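Workshop notebook, February
Glass and mirrors, day two

Started at 8.20, kettle on, everyone in apart from Edin, who was fetching the second box of blades from Celtitz and got stuck behind a tractor. Yesterday was all windows. Today mirrors, and I have been looking forward to mirrors all week, because they show you every single thing you did wrong (and then show it to you again from the other side!).

Mix for the day: Hosico concentrate, one capful to 2000 ml of water in the spray bottles. Yesterday we ran two capfuls and it was too much. Lovely glide, but it left a haze along the bottom of every pane that had to be buffed out, and Irén said her cloth felt soapy by lunchtime. One capful is thinner and you get less time before it starts to run, but the finish is so much better that I don't want to go back. Andor wants to try half a capful. Fine, tomorrow.

Tap water first thing, then a batch with the filtered. Could not tell them apart on the mirror in the hall. Could tell them apart on the black glass offcut under the lamp: small pale dots with the tap water, nothing with the filtered. So the offcut is a better judge than any of us and I'd like to keep it on the bench for good. Please don't use it as a tray, Győző.

Squeegees

Went through the lot before touching any glass. The old wide one has a nick in the rubber a thumb's width from one end. It draws a line as thin as a hair on every pass, and we had been blaming the mix for that since yesterday afternoon. Turned the rubber round in its channel, and the nick is now on the trailing side. Clean pull straight away. That cheered everybody up enormously. I've written "turn or bin" on the lid of the spares tin so the next person checks before they start fiddling with the bottles.

The one-piece plastic ones surprised me. I had them down as shower things, good for tiles and not much else, but with light pressure they lie down nicely on a mirror. What they don't like is a change of direction. Neusa found that if you try to fan from side to side the blade chatters at the turn and leaves a little row of ridges in the wet. Straight pulls only, then, top to bottom, each one overlapping the last by a couple of fingers.

Order we settled on for a wall mirror:

Dry cloth along the top edge and down both sides. Dust in the edge turns to grey porridge as soon as it meets the spray.
Spray the upper half only. Let it creep down.
Blade flat to the glass at the top corner, pull down in one go, wipe the blade, next strip.
Folded cloth along the bottom edge before anything gets behind the glass.
Buff corners last, dry cloth, small circles.

We argued over the fourth step. Andor does the bottom edge at the very end and has never had any trouble. I've seen what water does when it sits behind a mirror, those black blooms that creep up from underneath, and I would sooner be fussy. Left it in the list. He can have his own list.
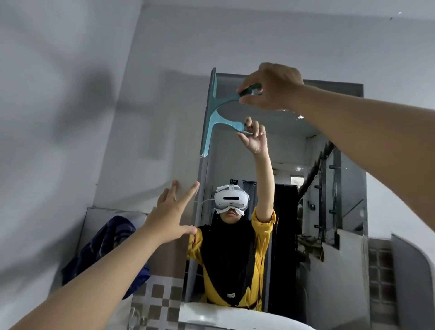
Free hand: keep it off the glass if you possibly can. I know it's natural to want to steady yourself, especially when you are reaching up for the top corner, but fingertips on a clean strip mean doing that strip over again, and the second go never seems to dry quite like its neighbours. If you need to lean, lean on the wall. Irén keeps a dry cloth folded in her spare hand and touches the glass only with that, and I've copied her for the rest of the day with good results. Recommended.

Grip came up as well. Most of us had been strangling the handle. Pinch it lightly, let the blade find the surface, and the pressure evens out by itself along the whole length. Press hard and the middle of the blade bows away from the glass, so you get two good edges and a wet stripe between them. I did it on purpose a few times to be sure. Very satisfying to be able to make a fault appear whenever you want it!

Angle next. Nearly flat gives a quiet, slow pull and leaves a thin film that dries off in a moment. Tipped up steeply it squeaks and skips. I like it nearly flat for the first strip and a touch steeper for the rest. Győző likes it the same all the way through and his are tidier than mine, so take my preference for what it's worth.

Lunch. Neusa brought the walnut cake. No data collected.

Afternoon: cloths

Three kinds on trial, all washed without softener. (Softener is poison for this job, it coats the fibres and you spend your afternoon spreading it about.) The waffle one drinks up the most and is best for the bottom edge. The short flat one is best for buffing. The fluffy yellow one from the Skullura bundle sheds, and I have moved it to the floor bucket. I'd had high hopes for it as well, it feels wonderful in the hand.

Newspaper, by request, as somebody's gran swears by it. We gave it a fair go with the same mix on one half of the old bathroom mirror and the flat cloth on the other. Paper half came up beautifully bright, I have to say. It also turned my fingers black and put a smudge on the white frame that took longer to shift than the mirror took to clean. If anyone has an unframed mirror and doesn't mind the hands, go ahead.

Vinegar: no. Works, smells like a chip shop, and the Hosico does it better.

Light

Biggest lesson of the day, and I nearly left it out. Checking a mirror straight on tells you hardly anything, as you end up looking at your own face. Step to one side until it is showing you something dark, a doorway or a coat, and every streak jumps out. Then crouch and do it once more from below. Edin (arrived by now, with blades, without the receipt) passed one of mine from the front and found four streaks from the side. Humbling. All of them were at the overlaps, so my couple of fingers had shrunk to one somewhere along the way.

We also breathed on the finished corners. An old trick but a good one: if the fog clears evenly, the corner is clean, and if it clears in a pattern, there is still product on it. Two corners out of the hall mirror's four needed another buff.

Things to sort

Reorder rubber, the long lengths, catalogue no. 1301. The shorter ones are 614, which is what came last time by mistake.
Label the one-capful and two-capful bottles. They look identical and I picked up the wrong one twice.
Pack of 50 flat cloths if Celtitz still has them at the old price. Edin to ask.
Find a hook for the wide squeegee so that it stops living blade-down in the bucket. I'm fairly sure the bucket is where the nick came from.

Still don't know: why the first strip on a cold mirror always drags. The second and third go like butter with the same blade, same mix and same hand. Irén thinks the rubber needs to be wet all the way along before it settles, and that would make sense, as I'd been starting with it dry. Andor thinks it's me. Will dip the blade first thing tomorrow and see, and I'll get Andor to do the strip after mine so we can compare.

Rinsed everything, blades hung over the sink, cloths in the machine at sixty. Away by 4.45.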